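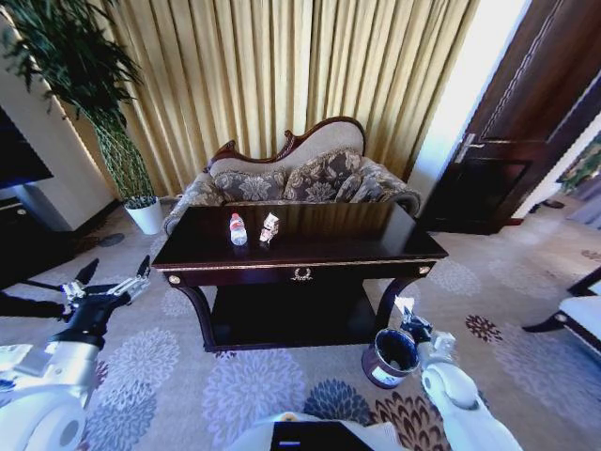 Fig. 2. Console table and sofa, with a bottle and a small carton left on top.

Furniture in Period Rooms, handout 5
Notes by Odette Pruvost

Okay, so last time I ran out of breath before we got to legs, and legs are my favorite part! Start with the console. Cabriole just means the leg curves, and once you know the word you'll spot it in every hotel lobby you walk into. I'd also like you to look at the trim – a thin gold line along the apron, a little laurel wreath in the middle, a round brass knob at each front corner. The wreath is a classical motif, the curved leg is an older habit, and revival makers mixed the two quite happily.

The sofa is Victorian in style (I'm not dating it, please don't quote me). Look for the carved crest on the top rail and the rolled arms. Cushions matched to the damask are a choice I go back and forth on.

Now get down to floor level, where polish and curves look quite different against carpet.

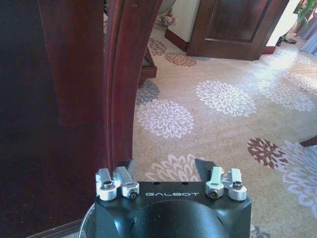 For May

Sketch one curved leg or panel from home, 10 minutes, no erasing. Krisztina Szűcs has spare pencils.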